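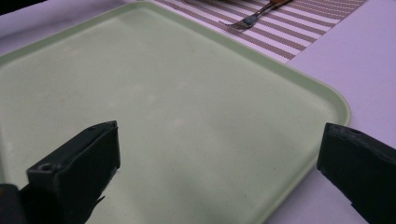 **Trays back in the Merrick Room**

The lunch club has gone back to serving on trays. We gave them up in March, when the old brown ones had warped so badly that soup slid to one end, and for a while everyone carried plates and cups separately. It made for a long queue at the hatch and a fair amount of tea on the floor.

The new ones are pale green with rounded corners and a low rim. Hwa-young Tak chose them after trying 3 kinds at home, and we bought 48 from Fatow, the catering shop behind the station. They stack well and fit the lower shelf of the trolley if you put them in lengthways.

A few notes for anyone helping in the kitchen:

- Wipe trays with a soft cloth and warm soapy water. Please keep the green scourers for the pans.
- Don't put them through the dishwasher. The short cycle may be all right, but we would like to ask the shop first.
- Dry both sides before stacking. The old ones were often put away damp and ended up stuck together.
- Stacks go no higher than 19, or the cupboard door won't close.

The striped placemats are staying. Some members prefer to lift their plate off the tray and eat at the table in the usual way, and there is room for both if the tray goes to one side – or hand it back at the hatch and collect it again for pudding. Placemats should be shaken outside at the end and laid flat in the drawer under the urn, please. Folding them leaves a crease that never quite comes out.

We still have the old brown trays, in 2 boxes by the back door. They are no good for carrying food but would do for seedlings or for standing muddy boots on. Help yourself. Anything left after 22/08/2025 will go to the tip.

Hwa-young would also like to hear from anyone who finds the new trays hard to grip or too wide to manage with a stick. We can carry your lunch over for you, and we could buy a few smaller ones if enough people want them. Leave a note in the club's box in the hall or speak to her at the hatch.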